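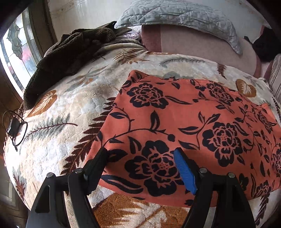
铺在床上的橘红色花布

入夏以后我总想写写外婆，拖来拖去，拖到2024年6月23日，窗外下着雨，哪儿也去不了，那就泡壶茶慢慢写吧。

外婆年轻时在镇上的裁缝铺做过学徒，后来嫁人、生孩子，铺子没再回去，手艺却一直留着。我小时候的衣服大半出自她手，领口总要留宽一点，袖子总要长出一截，她说小孩子长得快，明年还能穿。我那时候不懂事，嫌袖子长，吃饭老是蘸到汤里，还为这个跟她赌过气。现在想想，真想再穿一回那样的袖子啊。

她认布不靠眼睛，靠手。带我去布市，别人都在看花色，她先把布角捏在拇指和食指之间捻两下，再攥一把松开，看它起不起皱，然后才问价钱。老板报80，她就笑眯眯地站着不走，也不还价，只是跟人家聊天气、聊孩子，聊到最后老板自己就把价钱降下来了。这本事我一点没学到，我买东西向来是人家说多少给多少（我先生至今拿这个笑话我）。

前几年我去葡萄牙出差，趁着空闲坐火车去了Guimarães，在老城一条小巷里碰到一家卖旧布料的铺子。说来也怪，一推门闻到那股棉布和樟木混在一起的味道，我差点当场掉眼泪。同行的Joyce Kariuki以为我不舒服，忙着给我找水喝。后来我俩坐在广场边上，她讲起她祖母，也是做衣服的，也爱把袖子做长。隔着那么远的两个老人家，竟然有一模一样的主意，我们笑了好半天。

那天我学着外婆的样子捻了捻布角，其实什么也没捻出来，还是挑了最喜欢的颜色买。 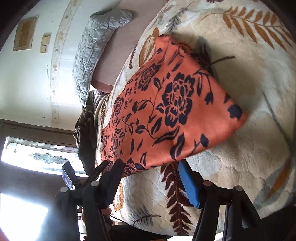 关于花色

外婆喜欢大花，越大越好。她嫌碎花小气，嫌格子呆板，纯色的布在她看来是"还没做完"。深蓝的花配橘红的底，这样的搭配她看了一定拍手。我妈正好相反，一辈子穿灰的、米的、藏青的，母女俩为了一块窗帘能争上一个礼拜，最后挂上去的往往是外婆挑的那块，因为缝纫机归她管。

我夹在中间，口味摇摆了很多年。二十几岁时跟着我妈走，衣柜打开像阴天。过了三十五，不知怎么的，忽然就爱上了鲜亮的颜色，出门买个菜也想围条花丝巾。朋友Gyu-bin Ban说这是年纪到了，我说才不是，这是外婆那一半终于醒过来了！

她留下的东西

外婆是十二月走的，走得很安静。收拾屋子的时候，我从樟木箱里翻出7块没动过的料子，每一块都用旧报纸隔着，上面别了张纸条，写着打算给谁做什么。给我的那张写的是"大丫头，夏天的裙子，腰放宽些"。我坐在地板上看了很久，又想哭又想笑，她怎么就知道我会胖呢。

那条裙子到现在还没做。我报过一个缝纫班，上了4节课，学会了穿线、走直线，还有怎么把手指头躲开针头。老师让先拿旧床单练手，我缝了一个抱枕套，歪得厉害，不过家里的猫很捧场，天天睡在上面。等拉链也学会了，我就打算动剪刀。腰嘛，听她的，放宽些。

家里要是还有会做针线的长辈，有空就坐到旁边去看看吧，哪怕只是帮忙穿个针。我现在最后悔的就是当年只顾着看电视，外婆叫我过去看她怎么锁扣眼，叫了好几回，我头也没回，只应了一声"等下"。

雨好像小了，茶也喝淡了，我去把阳台上的茉莉搬进来，下回再写她腌萝卜的事。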